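Plomstead Residential Services
Household Guidance Sheet 8: Folding and Storing Sports and Leisure Tops
Revised 10/6/20

This sheet is issued to residents of Plomstead, Ridstead House and the Larnby flats. It replaces the earlier page on folding, which dealt only with cotton shirts and gave no advice on mesh or other light synthetic fabrics. Residents who still hold the older page are asked to discard it.

## Before folding

Garments should be completely dry. Mesh fabric often feels dry to the hand while the collar, the hem and any trim remain damp, and these parts should be checked separately. A top put away with a damp collar will smell within a few days and may mark the garments stored next to it.

Tops with dark trim on a pale body should be washed at the temperature given on the care label and taken out of the machine promptly. Residents using the Larnby laundry room are reminded that loads may not be left in the drums after the cycle has ended.

Printed designs should not be ironed directly. Where pressing is necessary, turn the garment inside out and use a cool iron with a thin cloth between the iron and the fabric. Most mesh tops need no ironing if they are smoothed by hand when they are laid out.

## Choosing a surface

A made bed is suitable for folding and is the surface most residents will have available. The cover should be pulled straight first. A quilted cover holds light fabric in place better than a smooth one, although its raised pattern can make small creases harder to see. On a table, a clean towel placed underneath will stop the garment from sliding.

Rings and bracelets should be removed before handling mesh, which catches easily. A pulled thread should be eased back from the reverse side with a blunt needle. It should not be cut.

## Laying out

1. Place the top on the surface with the front facing down.
2. Hold it at both shoulder seams and shake it lightly once.
3. Lower it from the hem end first, so that air is not trapped beneath the fabric.
4. Smooth from the centre towards the side seams with a flat hand. Do not pull at the hem.
5. Straighten the collar and bring both sleeves out to their full width.

A few soft wrinkles near the shoulder seam are acceptable at this stage and will normally settle once the garment has been folded.
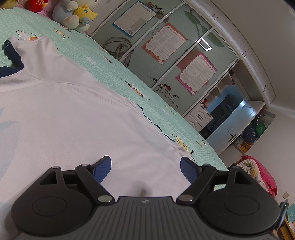
*White mesh-textured T-shirt with dark trim, laid flat on a mint-green quilted bedspread.*

## Folding

1. Fold one side towards the centre, in a straight line from the shoulder to the hem, and turn the sleeve back on itself.
2. Repeat with the other side. The two edges should be parallel.
3. Bring the hem up to a point just below the collar.
4. Fold once more for a shelf, or twice more for a shallow drawer.

Printed areas should lie flat within the fold wherever the design allows. If a fold must cross a print, a sheet of plain tissue may be laid over it.

## Storage

Light tops should be stacked no more than 7 high. In deeper drawers they may be stood on edge in a single row, with the folded side uppermost. White garments are best kept apart from dark ones, particularly during the first few months of wear, when dyes are most likely to transfer.

The shallow Kuo drawers fitted in the Ridstead bedrooms take one row of tops standing on edge. They should not be filled so tightly that the runners bind. Faults with the runners should be reported to the housing office on extension 856.

Garments put away for the season should be washed first, including those that have been worn only once. Residents are advised to go through stored sportswear each April and to refold anything that has been lying undisturbed over the winter, changing the position of the folds. Plastic carrier bags are not suitable for long storage. A cotton pillowcase may be used in their place.

Further copies of this sheet may be obtained from the housing office. Stain removal is covered in a separate sheet.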